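# Workshop tips: packing a snack box with two hand-held grippers

January 8, 2020. Notes from the Rosser bench, typed fast, fix later.

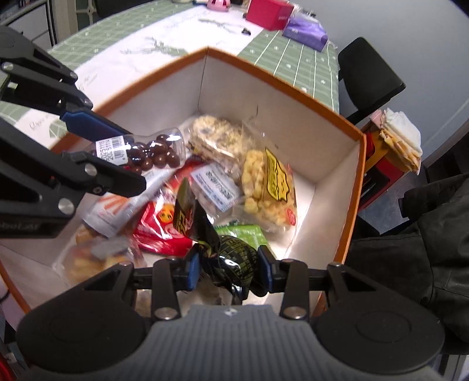 *Mixed snack box, both grippers in. Bottle of chocolate balls on the left one, wrapped candy on the other.*

Background for new people: we do the job by hand with the grippers, the policy learns from the recordings. So your bad habits go straight into the model. Tips below are the ones that moved the numbers.

**Grabbing**

- Bottles: go for the narrow part. Fingers either side, then squeeze slow.
- Twist-wrapped candy, take the middle. Tails fold over and the grip looks fine till you lift.
- Crinkly bags - pinch a seam or a corner. Flat on the front slides off.
- Don't dig. Take what's on top, even if the thing you want is under it.

**Two hands**

Adeel Yousafzai ran the comparison on this. One set where the hands strictly take turns, one set where both reach in together. 193 held-out trials each, same box. Turn-taking dropped fewer items, overlap was quicker. We kept overlap, but hands come in from different sides. Crossing wrists ruined a lot of early demos.

**How many demos**

742 was plenty for boxes and bottles. Soft packets kept getting better all the way to 2861, no flat spot yet. If you're short on time record soft stuff first.

**Mess is good**

- Reshuffle the pile every 20 demos. Dump it out, dont arrange it.
- Turn the box too. Corner toward you, side toward you, whatever.
- Patterned tablecloth stays on. Plain cloth policy fell apart on the Isthorpe table, patterned one didnt.
- Shiny wrappers stay in. We tried pulling them and the policy got worse at everything glossy.

**Finger pads**

Wipe before each session, damp rag, dry rag. Chocolate smears, sugar dust, all of it. Peeling pad = swap it, don't glue. Spares in the Dridora drawer.

**Throw the demo out if**

- you paused to think with the fingers closed on nothing
- a wrapper tore
- you nudged teh box to help yourself

A fumble and re-grab is fine, keep those. The Plerby run without any re-grabs never learned to try twice.

Still to test: heavier jars, and lids.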